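Workshop > Opinion > Build and Repair

The case for the drive caddy

Reiko Minami

Last updated May 10, 2018

Print this article | E-mail this article

Hard drive mounting gets very little attention in reviews of computer cases. A reviewer will spend four paragraphs on airflow and two on the side panel, then note that the case "takes two 3.5-inch drives" and move on. My position is that the mount deserves more space than the side panel, and that a drive held in a removable plastic caddy should be the default in any tower meant to be opened more than once.

The older method is a fixed steel cage and four screws. It holds well. It also requires access to both sides of the cage, which in most mid-size towers means taking off both panels. The screws on the far side are reached through holes that line up with the drive only when the drive is fully seated, and the drive is fully seated only when someone is pushing on it. With two people this is a minor nuisance. With one person it is a dropped screw, and a dropped screw inside a case has to be found before the power goes back on.

A caddy moves the fastening work out of the enclosure. The drive goes into the plastic on the bench, in good light, and the assembly goes into the machine as one part. Removal is the same in reverse. The only operations left inside the case are the latch and the cables.

I keep a log of drive swaps at the Clalcombe repair bench, and it now has 127 entries. The median time for a screwed cage is 13 minutes from panel off to panel on. For a caddy it is nine. Four minutes is not much on a single job. It matters on a day of 40 machines, and it matters more in a classroom, where the person doing the swap has never done one and the next person is waiting.

Color is part of the same argument. Case makers like black on black because it looks tidy through a window. A part that is meant to be handled should contrast with the parts that are not. On a tower laid on its side with the panel off, a bright blue caddy is located at once, and the hand goes to the tabs without a manual. Servers have used colored touch points for a long time. Desktop cases have been slow to copy them.
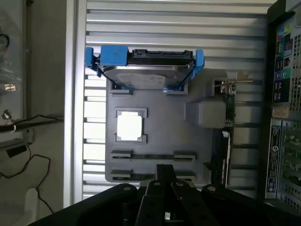 Hideaki Hattori wrote in after an earlier version of this column to say that plastic tabs are a consumable and should be priced as one. He has thrown away more caddies with a cracked tab than drives with a fault, he said, and a screw from 20 years ago still fits.

The objection is fair and I accept part of it. Thin tabs fatigue, and they fatigue faster in a machine that runs warm. The remedy is a wider tab and a spare in the box. Ingvarsson supplies one extra caddy with each case and sells more in packs. Istis supplies none, and its caddies fit only its own cases, so a broken one sends the owner back to zip ties. A standard caddy dimension would settle this. The drive itself has had standard hole positions for decades.

The second objection is vibration. A loose caddy will hum, and a hum gets blamed on the drive. I have traced this fault in the Musto tower several times, and in each case the rail was undersized for its slot. Foam tape at the contact points stopped it. A manufacturer could do the same with a rubber insert at very low cost.

There is also the matter of cable direction. Some caddies present the SATA end toward the main cavity, others toward the rear panel. The first is better. The connector can be seen while it is being pushed on, and the force can be kept straight. SATA connectors have a thin plastic tongue that tolerates very little sideways load. If the connector faces a steel wall with a finger's width of clearance, the user will bend it sooner or later, and the drive is then a data recovery job.

Sayaka Nagano and I disagree on whether any of this is worth arguing now that small systems ship with solid-state storage on the board. She expects the 3.5-inch bay to vanish from home machines. It may. In the meantime people keep large drives for backups and video, and those drives wear out and need to be replaced by someone working at a kitchen table with one screwdriver.

My recommendation to buyers is simple enough. Before ordering a case, find the page in the manual that covers drive installation and count the steps that take place inside the enclosure. If there are more than three, look at another case. If the manual has no such page, do the same.

Print this article | E-mail this article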